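Print this article | E-mail this article

Search the encyclopedia: Enter keyword Go

Bread basket

Updated 2021-02-04 by Seo-ah Ra, Household Subjects

A bread basket is an open container used to hold bread and rolls at the table. It is commonly woven from wicker, willow, rattan, or straw, although wire, wood, and cloth versions are also made. The bread basket is distinct from the proofing basket, in which raw dough is left to rise before baking.

Form and construction

Most bread baskets are shallow, so that diners can reach the contents without tipping the basket. Round and oval shapes are the most common. An oval basket suits long loaves, including braided ones, which may be laid along its length or at a slant. The rim is usually heavier than the walls. In wicker work it is often finished as a braid, which locks the ends of the upright strands and gives the hand a firm edge to hold. The open weave of the floor lets steam escape from warm bread and lets crumbs fall through, and for this reason many households line the basket with a napkin.

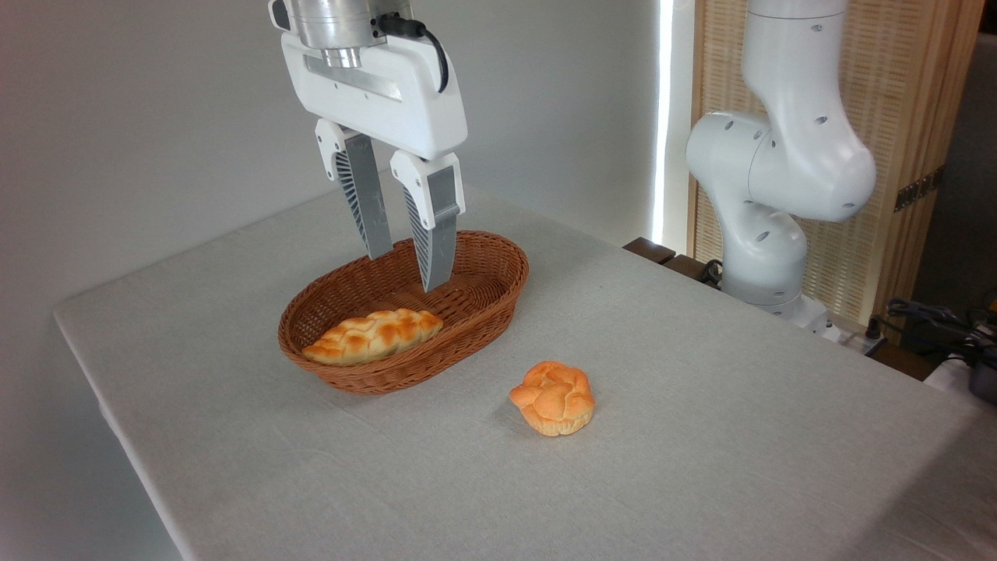
Reading time: 2 minutes

An oval wicker basket with a thick braided rim, holding one braided roll. A knotted roll rests on the gray tablecloth.

Contents and use

Shaped rolls are often served whole. A braided roll is made from strands of dough plaited together and pinched at the ends. A knotted roll is made from a single rope, tied and tucked under, and bakes into a compact round with several raised lobes. Both are frequently brushed with egg before baking to give a glossy crust - the folds, which receive less of the wash, tend to stay paler.

At a formal table the basket is passed from hand to hand, and each diner moves a roll to a side plate. At family meals the bread may be set directly on the cloth.

Regional practice

In Erulby, bread baskets were long sold at the June market by weavers from nearby Trarnosthorpe. A household survey by Man-sik Oh recorded 665 baskets in the two towns, of which 81 were oval and 36 had a cloth lining sewn in place.

Care

Wicker baskets should be shaken out after use and wiped with a damp cloth. Soaking is not advised - the strands may swell and loosen at the rim.

See also: Bread plate; Proofing basket; Table linen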